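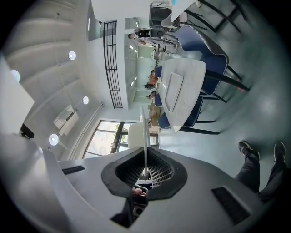 Ground level, Istlow building: polished gray floor.

Search this site Enter keyword Go

About the Carorow School of Tailoring

The Carorow School of Tailoring offers instruction in cutting, sewing, and garment repair to adults at every level of experience. The School was established by Neelam Pandey as an evening class in Istlow and now enrolls 249 students in day and evening programs. Teaching is provided by a faculty of 18, most of whom continue to work in the trade.
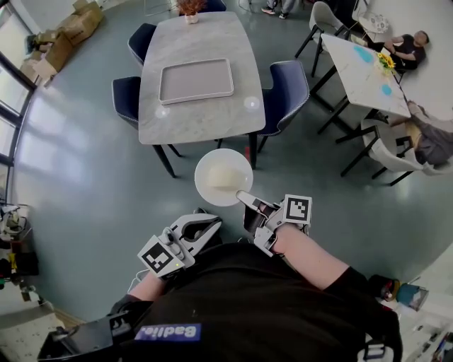

2 min read

The School is led by its principal, Ásdís Gunnlaugsson, who is responsible for the curriculum and for admissions. Applicants are not required to submit a portfolio. Each new student meets with a member of the faculty before enrollment and is placed in a class suited to his or her present skill.
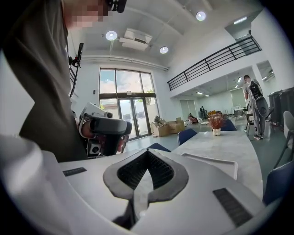
The first-year certificate requires 230 hours of supervised work, beginning with the shirt. Students draft a pattern, cut it in plain cotton, and correct the fit before using finished cloth. Particular attention is given to ease. A loose olive-gray shirt like the one worn here calls for different judgment at the shoulder than a close-fitting dress shirt, and both are taught in the first term. Applications for the next certificate class close in April.

Related pages
Chauhan Scholarship Fund
Kekel Library of Patterns
Evening Classes and Fees
Visiting the School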